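周末没出门，在家叠了一下午衣服。说“一下午”有点夸张，中间还喝了两杯茶，接了一个推销宽带的电话，又跑去阳台看了看那盆半死不活的薄荷。不过衣服确实叠完了，难得，值得写一篇！

事情是这样开始的：上礼拜换季收纳，我打开放T恤的抽屉，打不开。对，卡住了，里面塞得太满，有一件的袖子夹在滑轨上。我跪在地上，一只手从缝里伸进去往下按，一只手往外拽，拽了好半天，抽屉“哐”一下整个出来了，T恤撒了一地。我坐在地上看着那一堆，心想行吧，那就全部重新叠。

先交代一下我以前怎么叠的。我妈教的老办法，两个袖子往后一折，下摆对折再对折，方方正正一块，摞起来。摞着好看，问题是永远只穿最上面那几件。下面的不敢抽，一抽就塌，塌了就懒得再叠，然后随手一塞，然后就是上面说的抽屉事件。去年九月我还在Pravadis买过一套分隔盒，一共六个格子，结果尺寸没量，放进去抽屉关不上，现在装着我的充电线和过期的面膜，哈哈。

这回我改成了竖着放。方法网上一搜一大把，我试下来最顺手的是这样：

1. T恤正面朝下，先铺平，用手掌从中间往两边抹。
2. 左右各往中间折三分之一，袖子折回来，别超过中线。
3. 下摆往上折，离领口留两指宽。
4. 再折两次，变成一个能自己站住的小方块。

第一步最烦人，也最不能省。我一开始图快，衣服皱巴巴的就往里折，叠出来一头厚一头薄，站都站不稳，放进抽屉像喝多了似的东倒西歪。后来老老实实先抹平，反而快了很多。还有就是桌子要够大！我之前都是在床上叠，床是软的，手一压就陷下去一块，刚折好的边又跑了。换到硬桌面上，整个人的心情都不一样了，真的推荐大家试试。

带印花的T恤我纠结了很久。正面朝下叠，最后图案在外面，拿的时候一眼能认出来；可是厚胶印的那种，折痕正好压在图案上，时间长了会裂。我有一件大学时候的班服就是这么裂的，上面的字现在只剩偏旁了。所以胶印大的我现在都不折中间，宁可叠得宽一点，单独放一格。小图案的就随便了，胸口那么一小块，怎么折都碰不着。

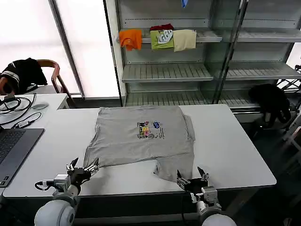

Udham看完我发的草稿，回了我一大段：小图案也别太随便，灰色的棉T恤最显折痕，你要是叠完压在最底下，穿的时候肚子上一道杠，洗过一水都下不去，不如卷起来。

卷起来我也试过啦。卷的好处是折痕少，出门塞箱子特别省地方，坏处是在家放不住，每次拿一件，旁边的就慢慢散开，过两天抽屉里全是半开的卷。可能是我卷得不够紧？Udham说要从领口往下卷，最后把下摆翻过来兜住，像兜袜子那样。我照着弄了几件，确实紧，但是兜住的那一圈下摆会被撑松，我有点心疼。所以现在的结论是：旅行用卷的，在家用竖着放的，灰色的放在最外面一排，尽量不挤它。

说到挤，这也是我这次学到的。竖着放不能放太满，要留一个拳头的空，不然抽的时候还是会把旁边的带出来。为了留这个空，我翻了半天，挑出一堆不穿的。有领口洗成荷叶边的，有搬家那年刷墙沾了漆的，还有一件Dranex的活动T恤，大得能当睡裙，我一次都没穿出过门。沾漆的留着当抹布，剪开就能用。大的那件我犹豫了一下……还是留下当睡衣了。好吧我知道，断舍离的人看到这里要骂我了。

衣服少了以后，抽屉一下子空出将近2格。我本来打算空着，空了不到一个晚上，就被袜子占领了。袜子的事下次再写，那又是另一场战争，单只的就有一小盆。

几个零零碎碎的小心得，想到哪写到哪：

- 刚收下来的衣服趁早叠，堆在椅背上过一夜，褶子就定型了。我家椅背常年挂着东西，这条我自己也没做到。
- 肩膀上的晾衣架鼓包，喷一点水，用手抻一抻，平放着晾干就好。不用特意开熨斗。
- 长袖和短袖分开叠，厚度不一样，混在一起总有一边高。
- 深色的衣服叠之前先粘一遍毛。我没养猫，也不知道这些毛是哪来的。
- 叠的时候放点东西听。我这次听的是一个讲老火车站的播客，听到第二集我就已经叠完了，后面的是一边擦抽屉一边听的。

对了，滑轨我也顺手修了一下。抽屉整个拿出来，轨道里积了好多棉絮，用旧牙刷刷干净，再抹一点蜡烛，现在推起来特别顺滑，我没事就去推两下，推得楼下大概都觉得我家在搞装修。

抽屉底下还垫了一层纸，以前是旧报纸，会掉墨，这次换成了白色的防潮垫，剪的时候剪歪了一个角，反正压在衣服下面看不见。

接下来要收拾的是毛衣，毛衣我是真的不会叠，又厚又滑，放哪儿都鼓着。有会的朋友留言教教我吧，尤其是高领的，那个领子到底应该折进去还是立着？我先去把那一小盆袜子泡了，回头再来看评论～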